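Right, I have finally gone and done it: I've spent the whole of July learning about natural sea sponges and I need to tell someone (you lot). Thread!

A sponge is an animal! No brain, no stomach, no heart, just sitting on the seabed pumping water through itself all day long. I knew this at school and had completely forgotten it.

The kitchen sort is a different thing altogether. Cellulose sponges are made from plant fibre, usually wood pulp, and the holes come from crystals that get melted out during the making. Crystals!! 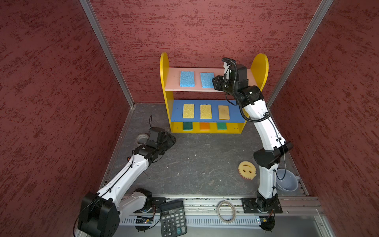

Back to the sea. Some glass sponges build their skeletons out of silica, like tiny chandeliers, and there are ones in very cold, deep water thought to be thousands of years old.

Rahel Lanz lent me her battered copy of Ornadine, all 432 pages of it, and the chapter on sponge divers is superb. They went down holding a flat stone to sink faster. I read that bit twice on the bus and missed my stop.
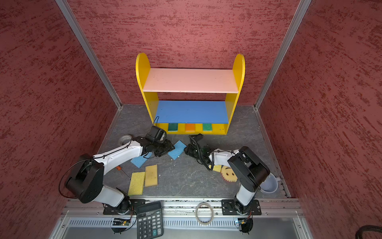
You can also push some living sponges through a fine cloth, and the loose cells will crawl about and clump back together. Someone tried this over a century ago and I'm still not over it.

Next up is the Prulier book on corals, 355 pages, starting tonight with a big pot of tea. Send me your favourite sea creature facts, please, the odder the better!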